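The people who write about work like to tell you that a break is sacred. I've read a good many of these pieces, mostly while standing up, eating a cracker.

I work the counter and the back room at a roadhouse outside Fisarine, which in January has more flies than residents. I've done 3 summers of this kind of work, moving from one place to the next with a van and a box of spices. My considered opinion is that the official lunch break, as handed down from offices, doesn't fit us, and we should stop pretending it does.

Consider how it goes. At Surdu, where I worked before this, you got thirty minutes at 11:30, printed on a sheet by the freezer. At 11:30 the tour bus arrived. It had arrived at 11:30 since before the sheet was printed, and whoever printed the sheet had presumably met the bus. So you took your break at two, or you took it in the form of a boiled egg, and then you signed the sheet to say you'd had it at 11:30. I've signed for a lot of lunches in my life. Most of them sounded lovely.

Esum did it better, in a way that would horrify a consultant. There was no sheet at all. You ate when it was quiet and if it wasn't quiet you went home early, and the owner paid you through to the end regardless. I gained weight at Esum. I also stayed two months longer than I meant to.
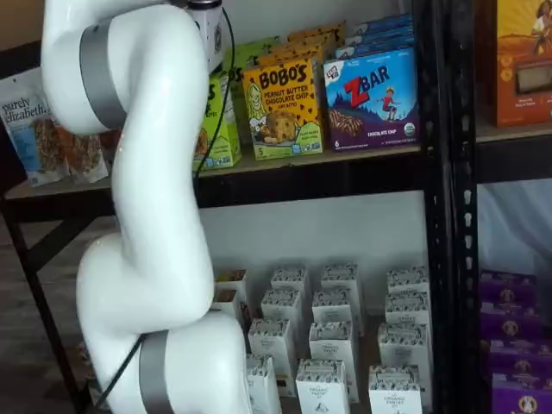
My friends with desks find this hard to follow. They tell me to stand up for myself, and I point out that I've been standing up since six. What they mean is that I should walk off in the middle of a rush and leave 14 people holding warm pies and wondering about the restroom key. I could do that. I'd spend the whole half hour listening to the bell on the door, and then I'd come back to the same 14 people, who'd have had time to discuss me.

What I'd like instead is small and dull. Pay the break when it gets missed, without making anyone ask. Let us go early when the road empties out. Put a stool behind the register. I've asked for a stool at every job I've had, and you'd think I was requesting a horse. At Clasenine I was told that sitting down looks bad to customers, most of whom had been sitting down for 57 miles and seemed to think well of it.

I know the argument on the other side. If breaks get loose, a bad boss will make them vanish, and a kid on a first job won't know to complain. That's true, and it's the best reason for keeping the sheet. I'd only ask that somebody check it against the bus timetable.

In March the heat lets up and the caravans thin out, and I'll be eating lunch at noon like a banker. By the second week I'll be bored silly and wiping down the sauce bottles. For now there's half a cucumber in the fridge with my name on it, and two cars pulling in.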